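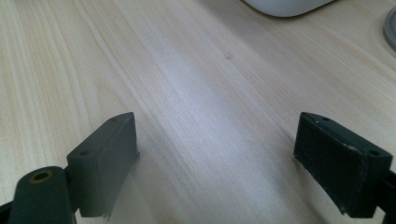
Who is responsible for the handling cell once it has been released for production?

The shift operator at the packing bench is responsible for the cell during the shift. Maintenance is responsible for it whenever the mode key is set to SERVICE. Responsibility passes from one to the other only by an entry in the shift log.

Section 4. Changing a manual packing bench to shared operation

4.1 Scope

This section covers the conversion of a Plasico packing bench from manual picking to shared operation with a Sito two-finger handling cell. It applies to controllers with Fevora software already installed. Wiring and mounting are covered in Section 3.

4.2 What changes for bench staff

In shared operation the cell picks and places single items. The operator loads trays, inspects finished packs, clears faults and decides when the cell runs. Picking by hand remains permitted only with the cell in HOLD.

Staff who worked the bench manually keep the same station and break times. Two duties are added: the start-of-shift check (4.4) and the fault record (4.6). Allow time for both in the shift plan. Do not schedule them during breaks.

NOTE: Pick rate counts from the cell are machine data. The default Fevora report lists them by bench number and does not record operator names. Sites that change this setting must inform bench staff before the change takes effect.

4.3 First-time set-up

1. Set the mode key to SERVICE and remove it.
2. Clear the work surface of all items, tools and packaging.
3. Wipe the surface with a dry cloth.
4. Check that both finger pads are seated and that all pad screws are present and tight.
5. On the panel, open Bench > Profile and enter profile number 104 for single items or 944 for trays.
6. Select Teach Surface. Stand outside the marked floor line until the panel shows DONE.
7. Place one sample item in the pick area and select Test Pick. Repeat with each item type used at the bench.
8. Insert the mode key, set it to HOLD and sign the shift log.

CAUTION: Glossy surfaces can reflect overhead light into the sensor. If Test Pick returns code 58, lower the bench lamp or fit a matte mat, then repeat step 6.

CAUTION: Pinch hazard between the fingers. Keep hands clear of the gap unless the mode key is in SERVICE and has been removed.

4.4 Start-of-shift check

The incoming operator carries out this check before the cell is set to RUN.

1. Read the last entry in the shift log.
2. Look at both pads for loose edges, fraying or scuffs. Light scuffs are acceptable. Report a pad with a lifting edge to maintenance.
3. Press the stop button and confirm that the panel shows STOPPED.
4. Release the stop button and run one Test Pick.
5. Set the key to RUN.

If any step fails, leave the key in HOLD and work the bench by hand. An operator may refuse to start the cell on the basis of this check. No supervisor release overrides a failed check.

4.5 Job rotation

Supervising the cell requires less lifting than manual picking but longer periods of watching. Rotate operators between shared and manual benches at least once per shift. At the Matlala site, rotation takes place at 10:00 and again at the end of the meal break.

Operators should continue to pick by hand often enough to take over the bench during a stoppage. Record manual practice in the training file.

4.6 Fault record

1. Set the key to HOLD.
2. Write down the code shown on the panel and the item type being handled.
3. Clear dropped items by hand.
4. Run one Test Pick before returning to RUN.

Code 749 means that the fingers closed without detecting an item. Check the tray position first. If the code returns after the tray has been reseated, call maintenance and continue by hand.

NOTE: The fault record is used for adjusting the cell. It is not to be used for assessing the operator who filled it in.

Continue with Section 5, Pad replacement.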